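Section 4. Open-Day Demonstration: Memory and Processor Station

4.1 Scope

This section covers setting up the Griltik station for visitors. It assumes the arms have been homed and the Trisudus controller has completed its startup check (Section 3). Two trained operators are required for the full length of the demonstration.

Station layout, gripper and fixture plate: 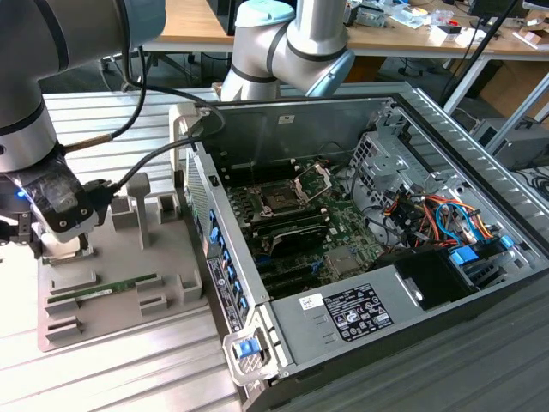
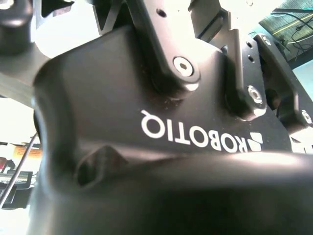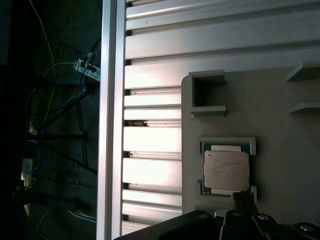

4.2 Preparing the Station

1. Lay the computer tower on its side on the work surface with the side panel removed. Disconnect it from line power.

2. Raise the retention lever and frame on the CPU socket.

3. Place one memory module in the slot row of the gray fixture tray, between the guide blocks.

4. Place the processor in its holder with the metal heat spreader facing up. Handle it by the edges only.

5. Check the screws at the finger pivots on the gripper. Tighten any that turn by hand.

6. Clear debris from the grooves of the work surface near the fixtures.

NOTE: Do not move a fixture after calibration. If one has shifted, repeat the calibration in Section 3 before admitting visitors.

CAUTION: Route the gripper cable with enough slack for full wrist rotation. A tight cable can pull out of the plug during a pick.

4.3 Visitor Line

1. Mark the visitor line on the floor 130 cm from the front edge of the work surface.

2. Post one operator at the emergency stop. The second operator addresses the group and stays outside the line.

3. Admit no more than 9 visitors at a time.

WARNING: Both arms can move without notice while the program is loaded, including when they appear idle. Stop the program before anyone crosses the line.

4.4 Running the Demonstration

1. Select program OPEN DAY on the controller and set speed to 40 percent.

2. Announce "arms moving" and press START.

3. If the gripper misses a part, press HOLD. Reseat the part in its holder, leave the work area, and press RESUME.

4. At the end of the cycle, press STOP and wait for both status lines to read PARKED.

NOTE: Questions on the pick sequence go to Tetteh Ackah. Faults that return after a restart go to Tetteh Abugri, with the fault code and the program step.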